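The Great Ilby Fold

Entries from the linen end of the house

Every April I promise to deal with the winter woollies, and every April they go back into the cupboard in the same heap they came out of. This year's clear-out has finally happened, eight months behind schedule, and I've kept a record so there's proof.

The rules were simple. Everything came off the shelves and got folded on the spare bed, which wears a pink bedspread of such conviction that nothing could get lost on it. Five minutes a garment, maximum. Anything that fought back went in the op shop bag.
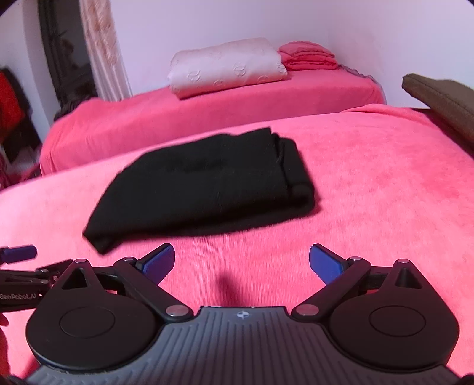
Black knit, folded into something near enough to a rectangle. Fuzz included at no extra charge.

Dark knits are the worst of the lot. They pick up fluff of every colour, and the thick ones roll at the fold like a badly made sandwich – press down one side and the other rises to meet you. I've stopped aiming for shop-display corners and now accept any shape that stacks.

The Geum Street op shop takes clean woollens at the side door. The jumpers I kept are back on the middle shelf, favourite colours to the front.

Posted 3 December 2021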